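Section 6. Setting the room thermostat

Read this before you touch the dial. The Torkow leaflet that came in the box says the thermostat "learns your home" within a day. We have fitted it in a good many flats in Skultstead and have yet to see it learn much in a day. Set it by hand first and let it prove itself later.

6.1 Choosing where it goes

1. Pick an inside wall in the room you sit in most. The hall is the usual choice of builders, mainly for short cable runs, and it is a poor one.
2. Keep it away from lamps, televisions and the backs of tall chairs.
3. Fix the plate at chest height. The leaflet allows anything "convenient". Ignore that.

Note: The wireless model can stand on a shelf or table. The maker claims it reads just as well there. Blagoje Begović, who wrote the first version of this guide, tried it both ways in his own sitting room and went back to the wall.

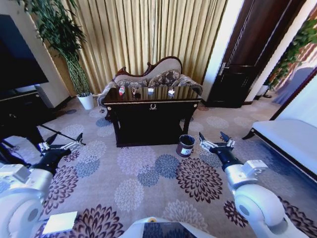 If you do use the stand, leave a clear gap on every side and don't move the unit once it is set. A thermostat that gets carried from room to room will give you nothing but odd readings and a large bill.

6.2 First setting

1. Turn the dial fully down and wait for the boiler to stop.
2. Open all the radiator valves.
3. Hold MENU until the screen shows 328. This is the set-up code and has nothing to do with temperature, although plenty of people have rung us in alarm.
4. Press OK, then turn the dial up slowly until you hear the boiler start.
5. Leave it alone for 3 hours. Do not keep nudging it.

Caution: If the boiler does not start, switch off at the wall and call your fitter. Do not take the cover off the wiring plate.

6.3 The "Eco" button

Eco lowers the target overnight. Whether it saves you money depends on the building, whatever the box says. In the older Inar blocks, with their thick walls, we saw little change between January bills with it on and with it off. Try it for a few weeks, read your own meter, and judge from that.

Note: Eco switches itself back on after a power cut. The Stoyanova boiler panel does not tell you this has happened.

6.4 Batteries

1. Change both batteries together, before the winter.
2. Use plain alkaline ones. Rechargeable cells make the low battery sign come on early.
3. Check the clock afterwards. It is supposed to keep time during the change. Ours lost it more often than not.

For fault codes, go to Section 7.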